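Notes from the returns cell

Since May I have been working in the simulator three mornings a week, which is new for someone hired to pack boxes. At Tomura we process small returned parts: open the bag, check the number, put the part in the right bin. The plan from Saliba, our integrator, is that a two-armed robot takes over the picking and we take over the exceptions.

The job has changed more than the headcount. Five of us used to stand at the bench. All five are still here, but two now write up failed picks and one spends the day on cell layouts. Elias Hamdan, who ran the late shift, sets grip widths and approach angles before anything is tried on the floor. His pay grade moved up in the spring. Mine has not, and I have raised it.

Most of my sim time goes on clearance. If the fingers come down too close to a part they nudge it, and a nudged part is a missed pick. We log every attempt. The last batch was 2,000 runs, of which 39 went to manual review, and I read each one. It is slow work, and quieter than the bench. I miss the talking.

What I would change: the Kernuson review tool shows the result and the joint angles but not the reason a run was flagged. People who packed for years can usually tell from the approach - the tool gives them nowhere to write it down. I have asked for a free text field.

The simulated room, then the gripper at a numbered cube.

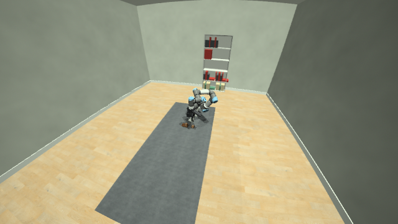
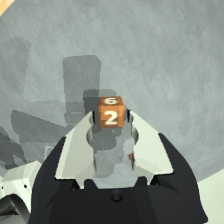
Reading time: 2 min

Comments

packline_jo: Same at our place, except the pay grades stayed put for everyone. Did you get training time in paid hours?

R. T.: We keep a spreadsheet next to the review tool for exactly this. Ugly, but it gets read.

mezzanine: How long does it take you to go through the 39?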